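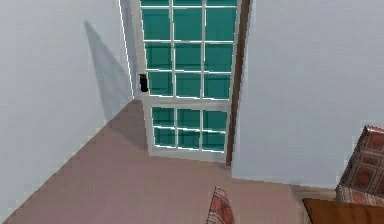
Page last changed: May, 3.60 pm release replaced by version 2

Flilbridge holds back on Plullex home robots until doors are tested

Sammont, the supported housing provider, will not place a full order for Plullex robots this year. It will pay for a trial of two machines at Yule, its site in Flilbridge, and decide on the rest when it has results from real rooms.

The supplier's offer was for 184 units. Most of the evidence sent with it came from simulated living rooms, with glazed doors, patterned furniture and a clear stretch of floor. Sammont has asked what happens with a stiff handle, a heavy fire door or a rug that slides.

"A rendered door has no draught behind it and no worn hinge," said Elisa Cirillo, head of purchasing at Sammont. "I was shown a price per robot. I was not shown a price for repairs, for spare batteries or for the staff hours when one gets stuck in a hallway. Until I have those I can't call it a budget."

The trial will last 60 days. Plullex must log every door attempt, including those where a member of staff steps in, and must quote for three years of upkeep before any further order is discussed. Software fees are to be listed separately.

No money has been set aside for the remaining units, and no care hours will be cut on the strength of savings forecast in the sales papers.

Enquiries: Sammont press desk, Yule, Flilbridge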